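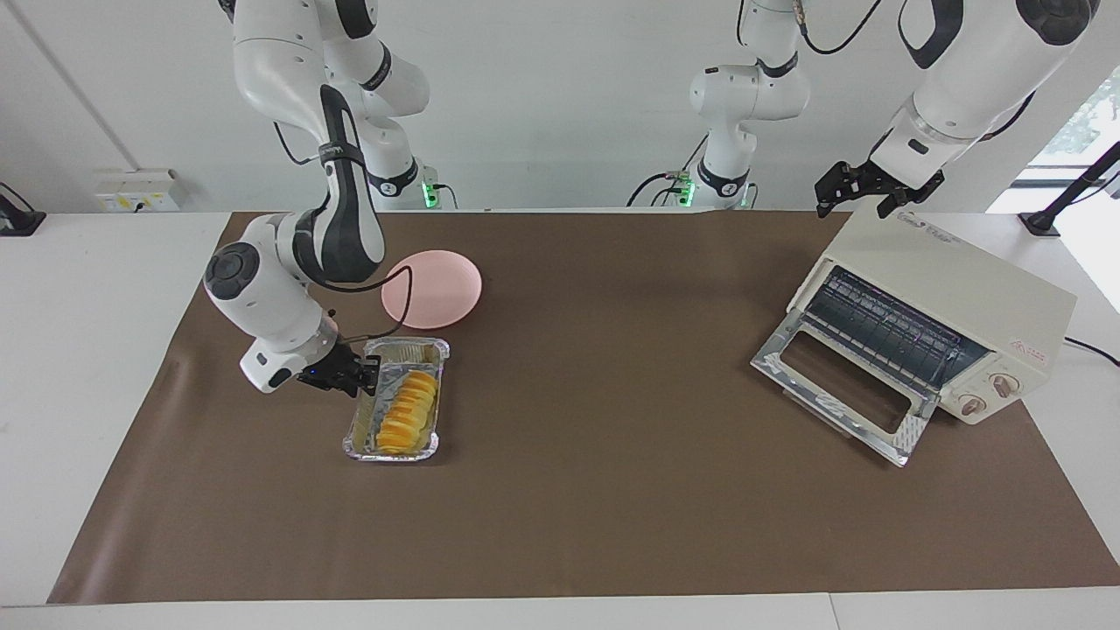
Chapter 4
Shared Space, Shared Rules

When two arms work over one table, each of them is an obstacle for the other. A standard for a single robot does not say much about this case, and the students who come to our course from Multlow often believe that two safe robots make one safe cell. In this chapter we look at the rules that have to be added.

We start with the kitchen task, where a foil tray must go near a toaster oven with its door open. An open door is a good test of a risk assessment. It changes the space that the arms may use, and it brings glass and a metal rack close to the grippers. The drawing of the cell made with the door closed is then no longer correct - and the assessment must be made again for the open position.

Section 4.1 gives the terms. Section 4.2 treats speed limits and the stop function, and Section 4.3 treats surfaces that touch food. The checklist at the end was written by Remedios Umali for the Urneo cells and needs about three hours to complete the first time.

Before you read further, write down who in your own workplace is allowed to restart an arm after a stop. Keep the answer - you will need it in Section 4.2.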